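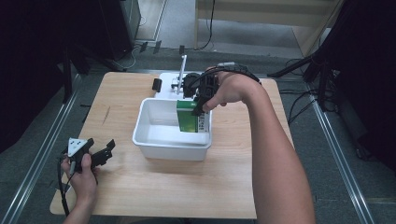 How long should each visitor get at the hand gripper table on the open day?
Five minutes each, with the next person already watching so they know what to do when they sit down.

Ticket: Open day, hand gripper table, Kerkstead hall
Status: Open, waiting on Billov for one part
Opened by: Maximiliano Vergara
Priority: High (doors open in November and the school groups are booked!)

Problem as first reported
Right gripper closes fine on its own but the reading on the screen lags behind the fingers. Left gripper is fine. Happened on three runs out of the first lot this morning, always while lifting a box out of the white tub. I'd love to get this sorted because the table is going to be the best thing in the hall. People pick up a box with the grippers on their own hands and suddenly see how much a robot has to get right. My sister tried it and wouldn't give it back.

Update 1
Swapped the two USB leads over at the computer end. Lag stayed with the right gripper, so the port is cleared. Restarted the Cinville software as well, no change.

Update 2
Tried boxes of different sizes. Thin ones are worse. With a thin box the fingers are nearly shut before they touch anything, and that is the end of the travel where the number on the screen sticks. With a fat box you hardly notice. Good clue, I think.

Update 3 (reply from Urbonaitė support desk)
Thanks for the clear notes. Please do the following and report back:
Close the gripper fully with nothing in it and press Zero.
Open it fully and press Span.
Check the strap over the wrist. If it sits on top of the cable and pulls it tight, loosen it by one notch and leave some slack behind the hand.
Run the practice lift 8 times and send us the log.

Update 4
Done, all of it. Zero was off by a fair bit, so well spotted. Lag dropped on seven of the lifts and came back on the last one. I moved my wrist on purpose during that one, a big twist as if tipping the box out, and the number froze until I straightened up again. So the zero was one fault and the cable is a second one. Very pleased to have it pinned down to that, even if it isn't cured.

Update 5 (Urbonaitė)
Agreed, that sounds like a tired cable near the plug. Billov hold the spares and we have asked them to send one. Until it arrives please keep the wrist fairly straight, and don't tape the plug, it makes the next person's job miserable.

Update 6
Ran a proper rehearsal with two teachers and a lad from the library. Straight wrists, tub in the middle of the table, one box at a time. It went brilliantly. They were all far too quick at first, everyone is, and then they slowed down and started talking about where to put the fingers. One of the teachers asked if her class could have a go at putting boxes back in as well, so I've added that to the running order.

Things I've changed for the day:
Zero and Span done at opening and again after lunch.
Tub stays put between visitors. If it creeps towards the edge, slide it back.
Fat boxes for the under 9s, thin ones kept for anyone who asks for something harder.
Helper sits to the side, never leaning over the tub.

Question for Urbonaitė: we are expecting up to 200 people over the day. Should I save a log for each one or switch logging off?

Update 7 (Urbonaitė)
Leave logging on but clear it at lunch. The log fills quickly and the screen gets slow when it does, which would look just like your first fault and send you round in circles.

Update 8
Will do. Cable not here yet. Billov say it has left them. Keeping this open until I've fitted it and done the twist test again, and I'll put the log on the ticket the same day.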